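Kapitel 6
Segeln auf Binnenrevieren

Binnenreviere unterscheiden sich vom Küstenrevier vor allem durch den Einfluss der Ufer auf den Wind. Bebauung und Baumbestand lenken die Strömung der Luft ab und erzeugen Böen, deren Richtung rasch wechselt. Auf Flüssen tritt die Strömung des Wassers hinzu, die bei schwachem Wind die Fahrt über Grund bestimmt.

Das Kapitel behandelt in Abschnitt 6.1 die Beurteilung des Windes, in Abschnitt 6.2 das Kreuzen in engem Fahrwasser. Die Ausweichregeln werden vorausgesetzt (siehe Kapitel 2). Die Übungen am Kapitelende beziehen sich auf das Revier Trullano.
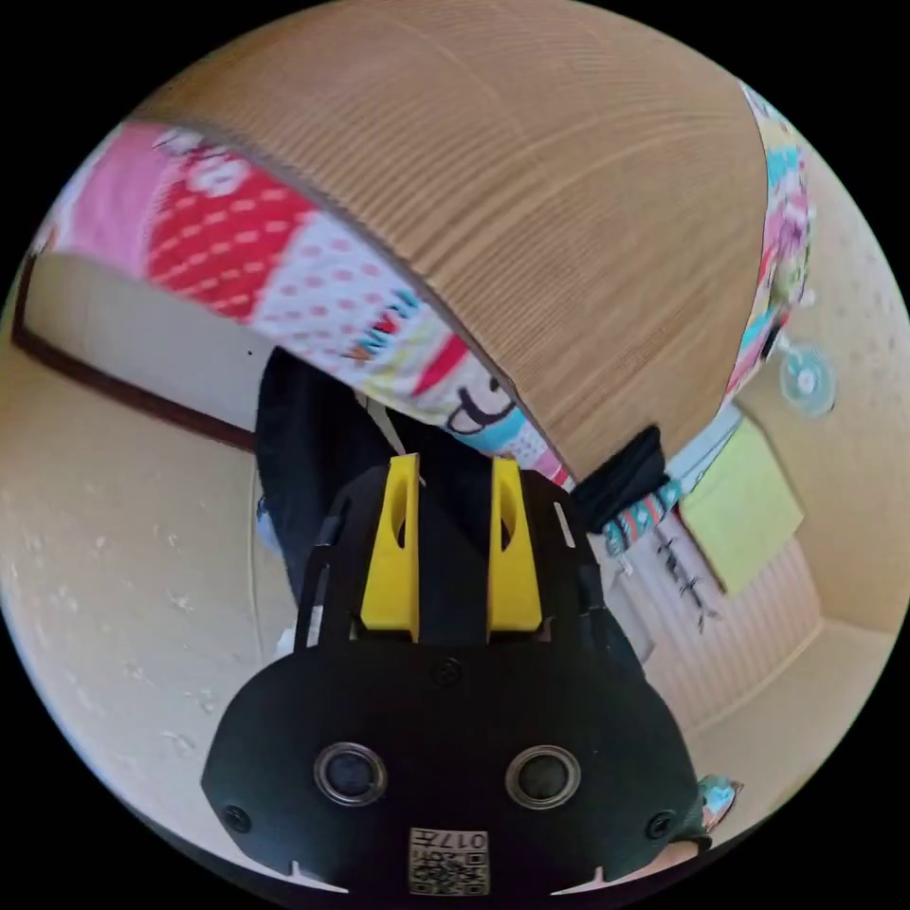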